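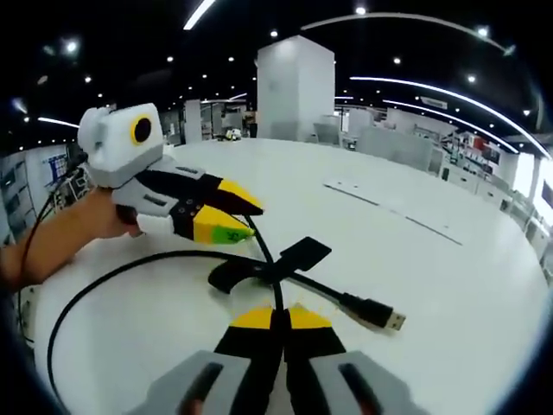
Miyuki Yagi said the colonel should have died in the second reel, and that every print she had ever threaded was proof of it.

"He dies in the last one," said Dirk Oltmanns. "He's at the station. The train comes in and he's dead on the bench."

"In your print."

They were in the projection booth of the Bunach, with the cans stacked between them. The film was The Weidemann Letters, a war picture neither of them much liked. It had played Bindville when it was new and hadn't been back. The distributor had sent one copy in eleven cans, and the labels were in two different hands.

Dirk held a strip up to the lamp. The colonel stood in a doorway with his cap under his arm. The colour had gone pink, as it does with that stock.

"Was he ever in a doorway?" he asked.

"No," said Miyuki. 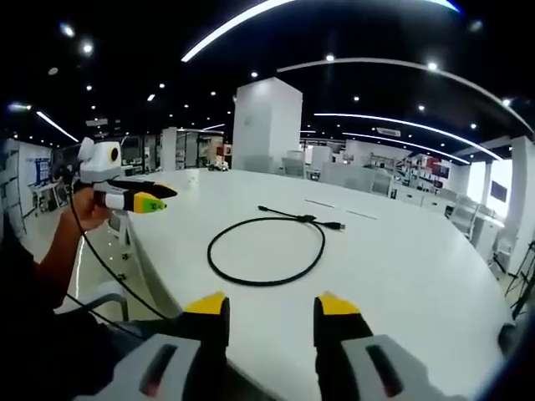
Bindville Film Society, Writers' Group

They ran it through that night with the house lights up. Jana Fröhlich came in halfway and sat in the back row in her coat. Her mother, Wiebke, had played the girl at the ticket window, with one line, and Jana had only ever heard it done at the kitchen sink.

The colonel did not die in the second reel. He did not die at the station either. He got off the train, bought a newspaper, and asked at the window for a single to Grulico.

"There's nothing to Grulico until October," said Wiebke Fröhlich, nineteen years old and four metres high.

He thanked her and went out through a door on the left. The picture ran on for a minute or so with the door swinging, then the tail leader came up white.

Miyuki stopped the projector and checked the last can. It was the right one.

"Can you run that bit again?" Jana called from the back.

Dirk was already rewinding.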